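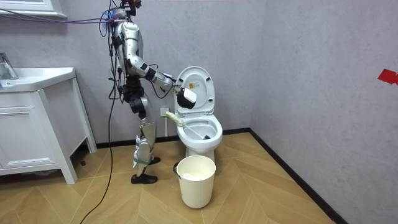 Water notes: finding a silent cistern leak

Meter readings for the Kollholm units came back in March, and 187 households now have their own usage figure in place of the old shared estimate. Several owners have asked why a bill can climb when nothing in the unit has changed. In most of the cases we have looked into, the cause was a toilet cistern passing water into the bowl. The flow is often too slow to hear and leaves nothing on the floor.

The check needs a few drops of food colouring. Lift the cistern lid and set it down flat on a towel. Add the colouring to the tank water, replace the lid and leave the toilet unflushed for 50 minutes. Any colour in the bowl at the end of that time means the outlet seal is passing. Flush straight afterwards so the dye doesn't sit on the fittings.

If the bowl stays clear, look at the inlet side. The water level should rest below the top of the overflow tube. Where it sits level with the tube, the inlet valve is shutting off late and needs adjusting or a new washer. On most float valves the adjustment is a plastic screw or a sliding clip. Turn it a little at a time, flush, and let the tank refill fully before judging the result.
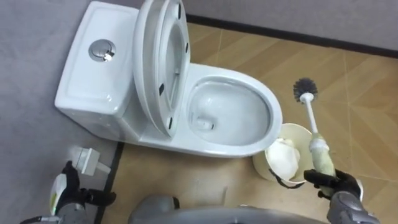
Button-operated cisterns have one further fault to rule out. The rod or cable between the button and the outlet valve can be set too tight, which holds the valve slightly off its seat. The symptoms are the same as for a worn seal, and replacing the seal will not cure it. There should be a small amount of free travel in the button before it takes up the load.

Seals harden faster where in-tank cleaning blocks are used. We suggest leaving these out. Scale on the valve seat can be wiped off with a soft cloth and white vinegar, with the isolating tap closed and the tank drained. Do not use a scourer on plastic seats, as scratches will let water past a new seal.

The Adska hardware counter on Baxter Street keeps the common seal sizes. Take the old one with you, as diameters that look alike may not be interchangeable. Units in the Prarero wing have isolating taps behind the vanity panel, and some of these are stiff. Please don't force them. Lodge a maintenance request through the office and the plumber will free the tap on the next Wednesday visit.

Owners are responsible for parts inside the cistern. The supply line up to and including the isolating tap is common property, and faults there should be reported to the office in writing with the unit number.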